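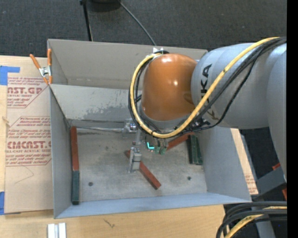
Open grey bin on a light wooden tabletop, with red-brown and dark green blocks on the floor of the bin.

Filed under: Storage & Workbench > Bins and Trays > FAQ
Shares 52 | Comments 7

Sorting bins: common questions

Which bins does this page cover?
The open rectangular Nokorside bins in grey sheet, sold by Zurnia with or without a block set. Lidded bins and the stacking Lodhi trays have their own page.

What is the part number for a replacement?
2542 for the bin alone. Blocks are ordered separately, by colour.

The floor of my bin is scuffed and has gone dark in patches. Is it worn out?
No. Smudges and dull areas on the floor and the lower part of the sloping rear wall are surface wear. Replace the bin if the sheet has split, if a fold has opened, or if a raised burr catches on a cloth drawn across it.

Can the marks be removed?
Partly. Use warm water and a little washing-up liquid, then dry with a soft cloth. Scouring powder takes the finish off and the next set of marks will show sooner.

What are the two small round holes in the floor for?
Fixing. They take a countersunk screw if the bin is to be fastened down. Leave them open if it isn't. Do not drill them out to a larger size - the sheet will pull around the screw head.

Will it mark a wooden table?
It can, if it is dragged. Lift it, or put a felt sheet underneath. Adhesive feet are not recommended on waxed or oiled tops.

Why do the walls slope?
So that a block pushed against the side comes back towards the floor and does not stand on end in the corner.

How many blocks should be in the bin at once?
Enough that each can lie flat with clear floor on at least one side. Blocks heaped on each other chip at the corners and are slow to sort.

Red-brown and dark green are hard to tell apart in my workshop. What can I do?
Improve the light first. The two colours are close in tone and look much the same under a dim or yellowish lamp. Users with red-green colour blindness should mark one set on the end faces with paint pen.

Are the older Girton blocks compatible?
Yes, but do not mix them with the current set where size matters. Girton blocks were cut slightly longer.

Do you deliver spare blocks outside the UK?
Not at present. This will be looked at again in January.

Last updated 07/08/2021
Tags: bins, blocks, sorting, sheet, spares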